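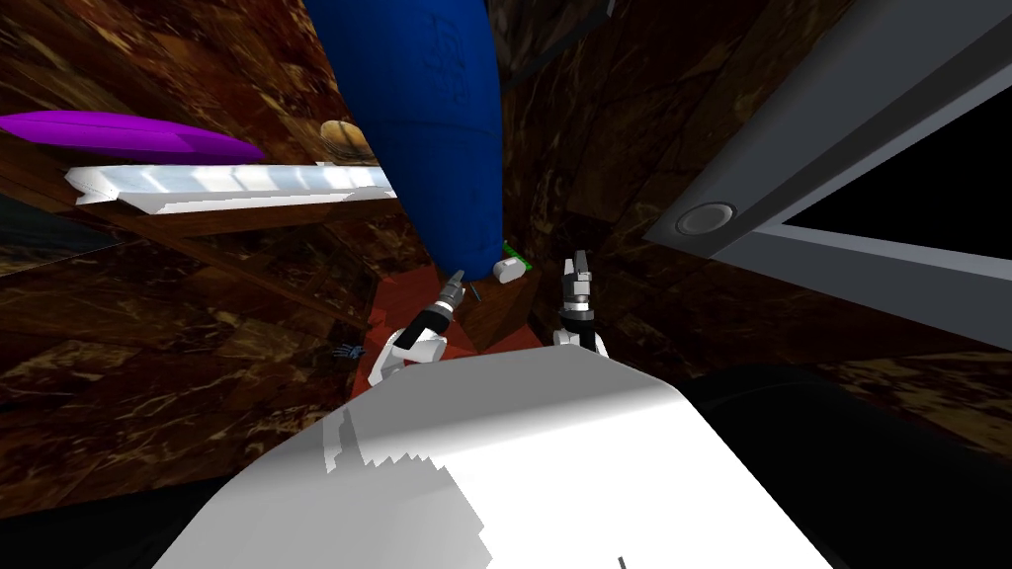
Avant de lancer une cellule à deux bras sur du vrai matériel, on fait passer la scène en simulation et on la contrôle avec une grille. Toujours la même grille. On l'utilise chez Nandow depuis mars, elle a déjà été raccourcie deux fois, version à jour au May 12, 2026 près. Cas typique à traiter : deux pinces qui montent vers le même coin du plan de travail, un bloc brun-rouge coincé entre les deux, et un gros cylindre bleu juste au-dessus qui bouche la moitié de la vue. Rien de dramatique mais trois règles à vérifier d'un coup. On y va.

Ce qu'il faut avoir sous la main

Le fichier de scène, figé. Pas la version « presque finale ».
Le journal des trajectoires, deux bras, même horloge.
La fiche de cellule (modèle Tomorgate ou équivalent, peu importe, du moment que les zones y sont).
Un collègue qui n'a pas monté la scène. Important, voir étape 6.

Étape 1 – Nommer les bras

Gauche et droite, vu du robot. Pas vu de l'écran, pas vu de l'opérateur. Écrire la convention en haut de la fiche. Perdu une demi-journée là-dessus sur le projet Grotov, les deux journaux étaient inversés et tout avait l'air correct.

Étape 2 – Découper l'espace

Trois zones : exclusive gauche, exclusive droite, partagée. La zone partagée la plus petite possible. Si elle couvre tout le plan de travail c'est que le découpage n'a pas été fait.

Chaque objet à manipuler est rattaché à une zone. Un objet à cheval sur deux zones va dans la partagée, sans discussion. Le bloc entre les deux pinces : partagée. Même s'il est « surtout » à gauche.

Étape 3 – Règle du jeton

Un seul bras en mouvement dans la zone partagée. Celui qui a le jeton. L'autre peut y rester mais à l'arrêt, et sa position d'attente est déclarée.

Points à contrôler dans le journal :
prise du jeton AVANT l'entrée en zone, pas au moment du contact
restitution après sortie complète, doigts compris
délai max de détention : 400 ms sans mouvement, ensuite retour forcé en position d'attente

Les 400 ms c'est notre valeur interne, pas une norme. À adapter à votre cellule. Par contre il faut une valeur, et écrite. « Ça dépend » n'est pas une valeur.

Exception : prise à deux mains. Là, jeton commun, les deux bras suivent une trajectoire couplée et si l'un s'arrête l'autre s'arrête aussi. Se déclare explicitement dans la tâche, jamais déduit.

Étape 4 – Objets qui surplombent

La partie que tout le monde saute. Un objet haut ou volumineux au-dessus de la zone de prise compte comme un obstacle ET comme un masque pour la caméra. Deux lignes dans la grille, pas une.

Obstacle : la marge se prend sur le volume complet, y compris la partie qui sort du champ. La caméra ne voit qu'un bout, le modèle de scène connaît le reste. Vérifier que le planificateur utilise bien le modèle. Mwanaisha Mussa a trouvé 163 trajectoires où la marge était calculée sur la seule partie visible, toutes passaient le test automatique.

Masque : si la cible est cachée à plus de la moitié, interdiction de fermer la pince sur la seule foi de l'image. Il faut une deuxième vue ou un retour d'effort. Petits objets surtout – un bouchon, un couvercle, ça disparaît derrière n'importe quoi.

Étape 5 – Le robot lui-même

Coques, épaules, coudes. Elles comptent dans les collisions. Et dans le champ de vision aussi : sur une caméra placée haut, le corps du robot peut manger toute la moitié basse de l'image. Noter la part du champ perdue, au repos et en extension.

Ne pas désactiver l'auto-collision « le temps de régler ». On oublie de la remettre. On l'a oublié.

Les ombres portées, pareil, à regarder. Un bord d'ombre en escalier sur une coque claire c'est du rendu, ça n'existe pas sur la vraie machine. Si le module de vision s'en sert comme contour il faut le savoir avant le transfert. Monter la résolution des ombres ou les couper, puis relancer et comparer.

Étape 6 – Relecture croisée

Quelqu'un d'autre relit. Il reçoit la fiche et le journal, pas d'explication orale. S'il doit poser une question, c'est que la fiche est incomplète : on corrige la fiche, on répond pas à la question.

Sur notre dernier lot, 2149 essais simulés, 1391 validés à la première relecture. Le reste : surtout des zones mal déclarées et des positions d'attente absentes. Très peu de vraies collisions. Donc c'est du papier, ça se corrige vite.

Étape 7 – Passage au réel

Vitesse réduite, arrêt d'urgence testé le jour même, personne dans l'enceinte. L'analyse de risques de la cellule réelle reste à faire, la simulation ne la remplace pas. Voir les textes applicables chez vous (ISO 10218 pour les robots industriels, en premier lieu) et votre responsable sécurité.

On rejoue d'abord à vide, sans objets. Puis objets légers. Puis la tâche complète. Chaque palier est signé dans la fiche.

Erreurs qui reviennent

Position d'attente définie dans la zone partagée sans raison. À reculer.
Pince déclarée fermée dans le modèle alors qu'elle entre ouverte. Les doigts écartés prennent plus de place, la marge est fausse.
Horloges des deux bras décalées. Le jeton a l'air respecté et il ne l'est pas.
Nom d'objet changé entre la scène et la fiche. Bête mais frequent.
Marges copiées d'une autre cellule. Barnabás Kovács en a retrouvé qui venaient de la cellule Juhász, où les doigts n'ont même pas la même longueur.

La grille vierge est dans le dossier partagé, onglet 2. L'onglet 1 c'est l'ancienne, ne plus l'utilser. Corrections à envoyer à Etelka Barta avec le numéro de ligne, svp.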